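Rotier Desk Goods
Jobs

Small Goods Assembler and Finisher (part time)
Workshop: Hulthorpe
Reports to: Mal-soon Han, workshop lead
Reference: 2301

Rotier makes desktop organizers, letter trays and pen boxes for home offices, schools and shops. We are looking for one person to join the assembly bench in Hulthorpe. The job starts in March and is a permanent position.

About the work

Most of your time will go to desk organizers. The panels and drawer parts come to the bench already cut. You will glue and pin the bodies, fit the dividers, put the drawers together, attach the knobs and check that every drawer runs properly before the piece goes to packing. You will also do light sanding and edge work, and stick on the small labels that go on certain models.

The model you will start on is the four-drawer organizer, which has an open tray on top and a divider through the middle.

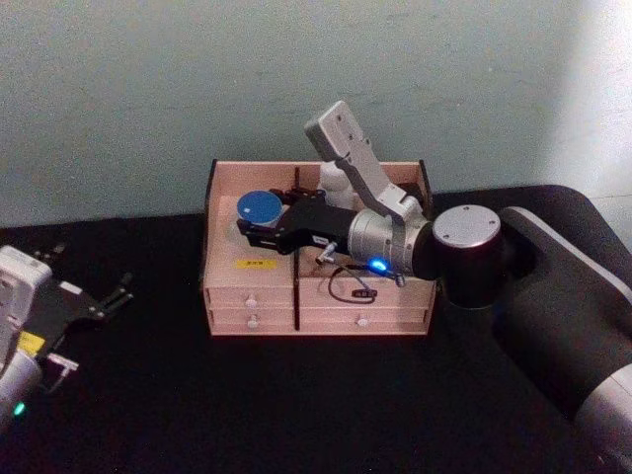
Four-drawer desk organizer with open upper tray and round white knobs.

It is a good piece to learn on. The drawers are small, so a little extra glue in a corner is enough to make one stick. The divider has to go in straight or the drawers on one side will bind. New assemblers are usually slow on this model at first, and we plan for that. Mal-soon Han will work next to you for the first 3 weeks and go over each step with you.

Later you will move on to the letter trays and the Astus range, which is our line for schools. Astus pieces are larger and use screws in place of pins.

What you will do

Glue and pin organizer bodies using the bench jigs
Assemble drawers and fit knobs
Sand edges and faces by hand, and wipe down before finishing
Apply labels to the positions shown on the job sheet
Check finished pieces and set aside any with splits, gaps or rough edges
Write up finished and rejected pieces at the end of each shift
Keep your bench, glue pots and clamps clean

Checking finished pieces

Every organizer is looked over on a dark bench top against a plain wall. Gaps at the joints and chipped edges show up better that way. You will pull out each drawer, look inside, push it back and then turn the piece to see the sides and the back panel.

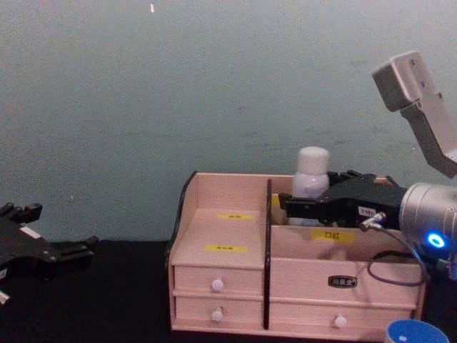 Photo: Rotier Desk Goods

The grain on the pale boards stays visible, so sanding marks will show if you work across it. Labels should sit flat and square to the edge of the board. If one goes on crooked, peel it and use a new one. Please ask before you repair a split panel. Some can be saved and some have to go back to the cutting room, and the person who makes that call is Gil-soo Kwak.

Who we are looking for

You do not need woodworking experience. You do need steady hands, fair eyesight (with glasses is fine) and the patience to do the same careful job many times in a shift. We would like to hear from people who have done model making, sewing, framing, shoe repair, electronics assembly or other close handwork, paid or not.

You should be able to stand or sit at a bench for most of a shift and lift a packed carton to waist height. Benches can be raised or lowered. Tell us if you need a different setup and we will try to arrange it before you start.

You must be able to read a job sheet in English. Korean is also spoken in the workshop but is not required.

Hours and conditions

Shifts are mornings only, 7:30 a.m. to 12:30 p.m., with one paid break. We do not run evening shifts. Aprons, gloves and dust masks are supplied. Sanding is done at a separate bench with dust extraction. Pay is hourly and depends on experience — we will give you the rate by phone before you come in, so you can decide whether the trip is worth it.

Staff can buy seconds at cost. Parking is behind the building, and the 103 bus stops across the road.

How to apply

Send a short letter or email to Gil-soo Kwak at the workshop office. Tell us what kind of handwork you have done and which mornings you are free. A resume is fine but you do not have to send one. If you have photos of things you have made, include two or three.

People we invite will spend an hour at the bench putting together one drawer and one organizer body. The hour is paid, whether or not you are offered the job.

Rotier Desk Goods, Workshop Office
199 Lim Street, Hulthorpe
Please put reference 2301 on your letter or in the subject line.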